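Section 6. Coiling and storing your cables

By now you should have everything unplugged and sitting in one pile. I know, I know, you want to shove it all back in the Sorden case and go home. Give me a few more minutes, because this is the part that decides how your next set-up goes!

1. Pull each cable out of the pile by its plug end (never by the middle, you'll tighten every knot in there).

2. Run the whole length through your fingers. If you feel a kink or a flat spot, put that one aside for section 7.

3. Make your first loop as wide as your hand, fingers spread. Keep the next ones the same size and let the cable roll a little between your thumb and finger as you go. It wants to twist, so let it.

4. Stop when you have 4 inches left and leave the USB-A plug sticking out at the top of the bundle, where you can grab it without undoing anything.

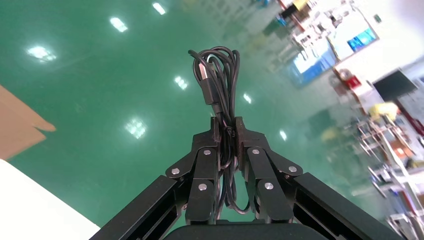

Aleksi Jääskeläinen wrote in after the first version of this guide to say that he winds his around his elbow, has done so for years, and would like to know what's so terrible about it. Well, Aleksi, thick extension cords will put up with it. Thin USB cables get a twist in every turn, and mine started dropping the connection after one summer of that. Your elbow, your call.

5. Close the coil with one of the Udico straps from the accessory bag. Snug is fine, tight is too much. You should be able to slide a finger under it.

6. Stand the coils upright in the tray, plugs up, longest at the back.

Note: The tray holds more than you'd think, but I leave one slot free for the charger, which is fat and awkward and goes in last.

Caution: Don't leave the case in a parked car in July. The strap glue goes soft and you'll be picking it off the plugs with a fingernail (ask me how I spent an evening).

Spare straps come in bags of 200, which I realize is ridiculous. Split one with a friend. The part number is on the inside of the lid.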